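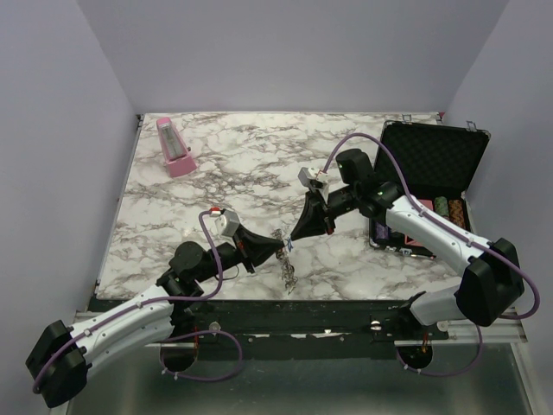
Camargo (Cantabria), 9 de marzo de 2022

La jornada de puertas abiertas de Oneck empezaba a las diez y a las diez menos cuarto ya éramos cola. Llovía de lado, como corresponde, y el polígono ofrecía como único refugio el toldo de una tienda de recambios cerrada. Entre los presentes, dos estudiantes de interiorismo, un matrimonio que creía venir a una liquidación de maletas y un servidor, que escribe de objetos domésticos y a quien invitan a estas cosas con la esperanza de que no pregunte por el precio.

Oneck se dedica a los estuches y maletines de transporte. Los diseña, los forra, les pone los herrajes y los vende a gente que tiene algo que llevar de un sitio a otro y no se fía del viaje. Nos recibió Ismael Portela, responsable de producto, con un chaleco de muchos bolsillos, todos vacíos según comprobó cuando necesitó un bolígrafo.

La parte de la moqueta

El recorrido arranca en una sala de exposición con 107 modelos en estanterías, cada uno con su tarjetita. La serie Tuva es la de toda la vida, negra y con cantos metálicos, la que uno imagina cuando en una película alguien entrega un rescate. La serie Nirnell es la nueva, tiene las esquinas redondeadas y se presentó con un vídeo de cuatro minutos en el que unas manos muy cuidadas abrían y cerraban un cierre. Lo vimos dos veces, la segunda por un fallo del mando.

Portela explicó que un cierre pasa por 2.000 aperturas antes de darse por bueno. El señor del matrimonio preguntó si las hacía él. Dijo que no, pero tardó un poco en decirlo.

Luego nos dejaron tocar. Tocar maletines en grupo es una actividad rara: todo el mundo levanta la tapa, asiente, la baja con un cuidado exagerado y pasa al siguiente. A los diez minutos la sala sonaba como un aparcamiento de coches muy pequeños. Mi favorito fue uno estrecho y larguísimo cuya tarjeta decía «uso general». Sigo pensando qué generalidad mide metro y medio de largo y un palmo de ancho.

El taller

En el taller huele a cola y a café, por ese orden. Se cortan los forros sobre una mesa larga y se guardan los retales por colores en cajones que alguien rotuló con mucha disciplina hasta el verde. A partir del verde, los cajones dicen «varios». Nos contaron que de cada tirada salen 200 unidades y que las primeras se abren todas a mano. El acolchado del interior les preocupa más que ninguna otra cosa; de él se habló durante media hora, con muestras, y puedo afirmar que distingo tres densidades de espuma con los ojos cerrados. No espero que me sirva.

Las estudiantes tomaban notas. Una dibujó una bisagra francamente buena. Yo apunté «bisagra» y le puse un círculo, que ahora no sé interpretar.

El rincón de la mesa veteada

Lo que más me gustó queda al fondo: un espacio recogido entre tres paredes lisas, de un gris que tira a lavanda, con una mesa cuyo tablero imita el mármol, o al menos su dibujo. Blanco, con vetas grises y marrones muy ramificadas. Sobre semejante superficie hasta una grapadora parecería herencia de una tía con dinero.

Aquí se llenan los maletines. Dicho así parece poca cosa, pero Portela sostiene que un maletín vacío siempre está bien diseñado y que los problemas empiezan cuando se mete algo dentro. Razón no le falta. A mi maleta le pasa lo mismo cada agosto.

El que tenían abierto era negro, con los cantos plateados, un par de cierres en el borde de la tapa y un forro acolchado también negro, de dibujo parecido a rombos. Dentro había rollos: uno verde estampado, otro entre naranja y marrón, también estampado, y delante uno morado junto a uno gris oscuro. Además, un par de piezas planas de un rojo rosado. Visto de lejos, el equipaje de alguien con opiniones firmes sobre el color. Pregunté si había un criterio para colocar cada cosa y se me contestó que lo había. No insistí.

Enrollar, dijo Portela, es media batalla. Lo enrollado se deja empujar contra una esquina y lo doblado se rebela. La señora del matrimonio, que hasta entonces no había abierto la boca, declaró que ella lleva treinta años enrollando los manteles y que su marido se reía. El marido miró las vetas de la mesa con repentino interés.

Fuera del maletín quedaban un aro plano gris y un metrónomo rosa. El metrónomo merece un párrafo para él solo, y no se lo voy a dar muy largo: rosa de arriba abajo, con una ventanita gris translúcida en la cara y un mando oscuro a un lado. Estaba en la otra punta del tablero, con todo ese falso mármol alrededor, y era imposible mirar otra cosa. Llevo desde entonces buscándole sitio en mi casa a un objeto que no tengo y para un piano que tampoco. 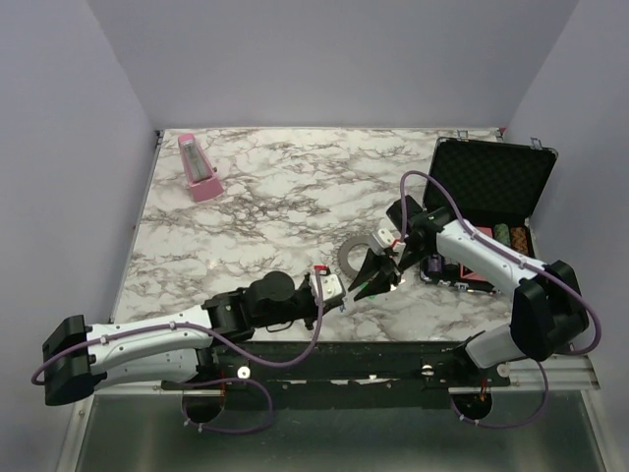 El café y la tienda

Acabamos en el comedor de la empresa con sobaos, café de termo y una encuesta de satisfacción. La encuesta pedía valorar del uno al cinco «la experiencia del acolchado». Puse un cuatro, por no parecer fácil.

En la tienda, montada junto a la salida con una puntería admirable, regalaban una bolsita de tela a los primeros 200 visitantes de la semana. A media mañana de un miércoles de lluvia no se temía por las existencias. El matrimonio, que había venido por la liquidación, se llevó un Tuva mediano a precio completo. Las estudiantes pidieron retales y les dieron un cajón entero, de los de «varios».

Para quien quiera ir: las puertas abiertas siguen hasta el viernes, de diez a una, y hay que apuntarse en recepción. El autobús para en la rotonda y desde allí se anda un trecho sin acera. Lleven paraguas y, si van a preguntar por el metrónomo, avisen antes: a mí me dijeron que no estaba en venta.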